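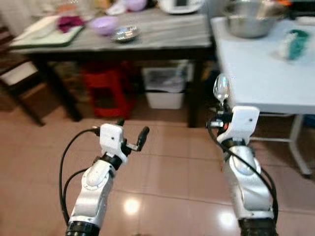 右手拿勺，左手空着。

星期六，照样上班。

早上进门，Flolar的那套双臂已经站在桌子前面了，比我早到，也不用打卡。方国庆管它叫“小家伙”，我管它叫“那位”，苏志强什么也不叫，从它旁边过的时候侧着身子，像在食堂里给端汤的人让路。

它来了以后，我的活儿变得很难跟我妈讲清楚。以前我说在厨房备料，拌馅、分装、洗碗，她听得懂。现在我说我负责把东西摆好，等它来拿，它拿完了我再摆一遍。她问，那你自己拿不就完了？我说妈，这个问题公司开过会。

摆东西也有讲究。碗不能叠着，杯子把手要朝它够得着的方向，勺子放歪一点它就要想半天。我在灶台边干了这么多年，没人管过我勺子放哪儿，如今有一张四页的纸专门管这个，叫《Lolard工位摆放规范》，塑封的，防油。苏志强那张已经拿去垫锅了。 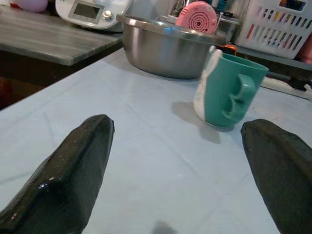
规范里还有一条，台面上每换一样东西都要登记。我登记了一上午，字写得比切的菜多。方国庆倒是如鱼得水，他原来是打荷的，现在工牌上印着“操作协调”，工资每月多500块，条件是机器半夜报警他得接电话。上周接过一回，他在电话里劝了半天才发现对面是自动语音。

也得说句公道话。我右手腕这个月没怎么疼。从前拌大盆的料，拌到下午手就抬不起来，筷子都得换左手。现在重的、来回搅的慢慢往它那边挪，慢是慢，它不哼。苏志强嘴上不服，昨天也悄悄问我，炒糖色那活儿它什么时候能学会。我说你舍得？他说烫的那部分舍得。

中午11点半吃饭，大家围着说起Avberg那边的店，听说一个月出4000份左右，后厨比去年少了两个人，是走了还是调了，各说各的。没人接着往下说，都去添饭了。我们这边说好了不减人，开会的时候讲的，纸上没有。那张塑封的纸上什么都有，就缺这一句，我找过。

下午轮到我教它。说是教，就是我做一遍，它那边记着，再做一遍，再记着。我平时放盐全凭手感，被要求说出“手感”是几克，当场称了几次，每次都不一样。负责记录的小姑娘看看秤又看看我，在表上写了个“待定”。

晚上回家煮面，盐放多了。明天记得把围裙带回来洗，还要问方国庆调休单交给谁。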